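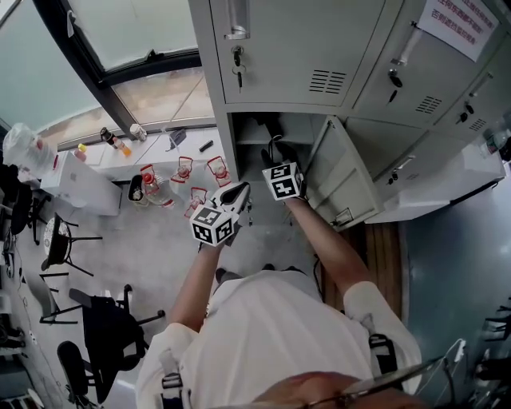
March 23, 2022, Kulville strip

Tosorano airframe back on the bench after the wing swap. Preflight ok except compass, wanted recal twice. Severyn says it's the new battery tray screws, steel. Swap for nylon before next trip.

Flight 1: 8 min, hover and box pattern, fine. Flight 2: lost telemetry at 1000 m, link back after 4 sec, RTH did not trigger. Should have. Failsafe timeout was set to 30, no idea who changed it, need to check teh param log.

Wind picked up after lunch so no third flight. Trinh has the Adard ground station laptop, logs are still on it.

To do
- nylon screws
- timeout back to 3, tell Hauwa
- antenna mount is cracked agian, left side
- waiver paperwork for July, ask Nomvula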